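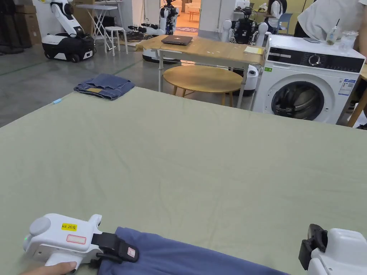
A front-loading washing machine is a clothes washer in which the drum turns on a horizontal axis and is filled through a door in the front panel. Garments are lifted by paddles inside the drum and fall back into a shallow pool of water, so a load needs less water than in a top loader of the same capacity. The door usually has a round window, as on the white machine shown, where clothing can be made out behind the dark glass; the dial and black control panel are placed above it. The flat top is often used as a shelf.

Sorting and folding

Laundry is sorted by color and fabric before loading. Denim is washed inside out with other dark items, as indigo dye may transfer to lighter cloth. After drying, jeans are folded lengthwise with one leg over the other, then crosswise two or three times. Navy and other dark garments are laid flat on a table and smoothed from the center outward before the first fold. A cloth cover keeps the garment from sliding on a hard surface.

Care

The door seal is wiped after use and the door left ajar. The drain filter is cleaned every 20 loads in hard-water areas.

See also: Clothes dryer; Ironing; Laundry symbol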